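Vehicle Electrical Systems II
Unit 6: Wiring auxiliary lamps and panel indicators
Instructor: Folasade Abubakar
Lab sections: Ginette Sabatier

Read before the lab. Bring a calculator and the wire table from Unit 2.

6.1 Scope

This unit covers two kinds of LED load on a 12 V vehicle: auxiliary lamps, which draw amps, and panel indicators, which draw milliamps. Flash patterns and the laws on lamp color are not covered. All calculations use a charging voltage of 13.8 V unless the problem says otherwise. Check your result at 11.0 V and 14.8 V as well. A circuit that is correct only at 13.8 V is not finished.

6.2 Load current

Use the current on the lamp's data sheet. If only power is given, divide by voltage. A lamp with a switching driver holds its power nearly constant, so its current goes up as the supply voltage goes down. A lamp with series resistors does the opposite. For the driver type, calculate the wire and fuse at the lowest voltage the lamp will run at. For the resistor type, use the highest.

Our bench lamp is the Dirnero work lamp. Two of them on one circuit are taken as 6 A for the problems in this unit.

6.3 Voltage drop

The drop in the wiring is

V drop = I × R per foot × total length

Total length means out and back. If the lamp is grounded to the frame, count the return wire up to the ground stud and add the measured resistance of the stud connection. Do not assume the frame is zero ohms. Measure it with the load on.

Copper wire, resistance per 1,000 ft, at room temperature:
18 AWG — 6.39 ohms
16 AWG — 4.02 ohms
14 AWG — 2.53 ohms
12 AWG — 1.59 ohms

Worked problem A. The lamps draw 6 A and sit 15 ft from the fuse block, with a full-length return wire. Total length is 30 ft.

16 AWG: 6 × 0.00402 × 30 = 0.72 V
14 AWG: 6 × 0.00253 × 30 = 0.46 V
12 AWG: 6 × 0.00159 × 30 = 0.29 V

The limit in this course is 3 percent of 13.8 V, or 0.41 V. Only the 12 AWG wire passes. All three would carry the current without overheating in free air, but that is a separate check and does not replace this one.

6.4 Fuse and relay

The fuse protects the wire. Place it close to the battery or the fuse block feed, and size it above the running current and below the rating of the smallest wire after it. For problem A a 10 A fuse is suitable. LED lamps with drivers have a short inrush while the input capacitors charge — a standard blade fuse normally rides through this, but a small relay contact may not. Check the relay's rating for capacitive loads if the sheet gives one.

The relay coil is an inductive load. Use a relay with a built-in resistor or diode across the coil. If a diode is used, coil polarity matters, and the relay must be wired to the terminal marking and not to the position of the pins in the socket.

Lab records from the Lareck harness cover 1,389 logged faults. Sort the faults by location before you sort them by part. Most of the entries marked "bad lamp" were closed at a connector or a ground point, and the lamp was put back in service.
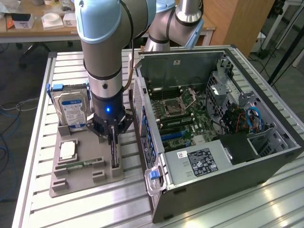
6.5 Panel indicators

An indicator tells the operator the state of a circuit. It does not need to light anything, and it should not be bright enough to bother a driver at night. The same kind of part is used well outside vehicles, and the design steps do not change. Compare the small blue LED glowing on the front of the black gripper assembly, above the memory module: it is a point of light on a dark housing, and contrast with the housing does much of the work. On a dash panel, use a dark bezel for the same reason and start from a low current. Blue and white LEDs have a higher forward voltage than red ones, so a resistor value copied from a red indicator will give less current in a blue one.

6.6 Series resistor

R = (V supply − V forward) / I

Worked problem B. A blue indicator has a forward voltage of 3.2 V. Target current is 10 mA at 13.8 V.

R = (13.8 − 3.2) / 0.010 = 1,060 ohms

Choose the next common value up, 1,200 ohms. Then check the range, treating forward voltage as fixed:

At 11.0 V: 7.8 / 1,200 = 6.5 mA
At 13.8 V: 10.6 / 1,200 = 8.8 mA
At 14.8 V: 11.6 / 1,200 = 9.7 mA

Resistor power at 14.8 V is 11.6 × 0.0097 = 0.11 W. A quarter-watt part is acceptable. Add a reverse diode across the LED if the circuit shares a feed with a coil or a motor.

6.7 Where to connect the indicator

Connected at the switch output, the indicator shows that the switch is on. Connected at the relay output, before the fuse, it shows that the relay has closed. Connected after the fuse, it also goes out when the fuse opens. None of these shows that the lamp is lit. For that you need to sense lamp current, which is covered in Unit 8.

Label the connection point on your drawing. "Lamp on" is not accepted as a label for an indicator fed from the switch.

6.8 Ghost glow

An indicator that glows faintly with the switch off has a leakage path. Common sources are moisture in a connector, an electronic switch with off-state leakage, and a body control module that sends test pulses. A resistor in parallel with the indicator will bypass small leakage. On the Perrin test panel, 500 microamps of leakage is enough to see in a dark room. With 2,200 ohms in parallel, that current produces 1.1 V, well below the forward voltage of a red or blue LED, and the glow stops.

6.9 Lab tasks

1. Build the circuit of problem A on the Casunis board. Measure the drop on the feed side and the return side separately, with the load on.
2. Replace the 12 AWG run with the 16 AWG run. Record lamp voltage and current. State whether the lamp is the driver type or the resistor type, using your readings.
3. Add the indicator of problem B after the fuse. Record its current at all three supply voltages.
4. Pull the fuse with the supply off, restore the supply, and record the indicator state.
5. Add the leakage resistor supplied, then find a parallel value that stops the glow.

Submit the drawing with the readings written on it. Give voltages to two decimal places. Reports without units are returned ungraded, and the corrected copy is due at the next lab.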